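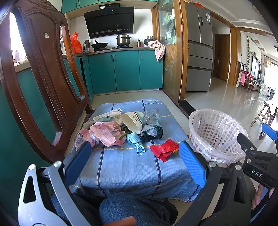
### 3. Rest weeks and first-half scoring

Draft of 7/25/19, numbers checked once, needs another pass.

The question in this section is narrow. Does a team coming off a rest week start slower than a team that played the weekend before? Coaches say yes. Fans say yes, loudly, when the favorite is behind at the break. The match records are less sure.

We used 159 knockout matches from the regional club competitions at Plonell and Grillis. Only matches with a full scoring log went in, meaning a time next to every score. Replays left out. Walkovers left out. Matches moved to a neutral ground stayed in but carry a flag, see 3.2.

**3.1 What counts as rested**

A team is "rested" if it had no competitive match in the two weekends before the tie. Challenge games are a problem here. Some clubs report them, most don't, and a hard challenge game behind closed gates is probably worth more than a one-sided group match. We could not fix this. Abelardo Navarrete went through the Grillis fixture books by hand and pulled out the challenge games that were written down, and those are treated as rest anyway -- same rule for everyone, even where it looks silly.

Group matches count as competitive however lopsided. This matters more than we expected. The strongest sides in both competitions came through their groups without being pushed, so "not rested" for them can mean a gentle run-out against a team already eliminated.

**3.2 Home ground**

Home teams score more early. Known, not new, but it gets tangled up with rest as the group winners at Plonell get both the free weekend and the home draw. Grillis splits them: free weekend for the group winner, venue by coin toss. So Grillis is the cleaner test and we lean on it. The neutral flag is there to let the reader drop those ties, and dropping them moves very little.

**3.3 Findings**

In the opening quarter, rested teams at Grillis scored slightly less then unrested ones. The gap is roughly 2 points on the scoreboard and it's gone by halftime. At Plonell no gap in either direction, which we put down to the home draw covering it up, though that is a guess and should be read as one.

Substitutions are the more interesting bit. Unrested teams went to the bench earlier in the second half. Rested teams held their starters longer, and in close ties they finished stronger. Five ties at Grillis were level going into the last quarter with one rested side and one unrested; the rested side won three. Too few to lean on.

The Pelupessy model of late-season fatigue would have predicted a bigger finish effect. The Arkham method, where each team is compared only with itself, gives us nearly nothing at all. We report both and prefer Arkham, teams differ too much in squad depth for the straight comparison to be fair.

**3.4 Loose ends**

Weather not included. Referee not included. Travel distance is in the Plonell file but was entered two diferent ways and has to be redone before anybody uses it. The October round will add more ties at both competitions, and 3.3 should be rerun then with the same rules, no changes to the definition of rest in between.

Figure 2. Hand-held gripper with blue finger pads, open over a striped tablecloth.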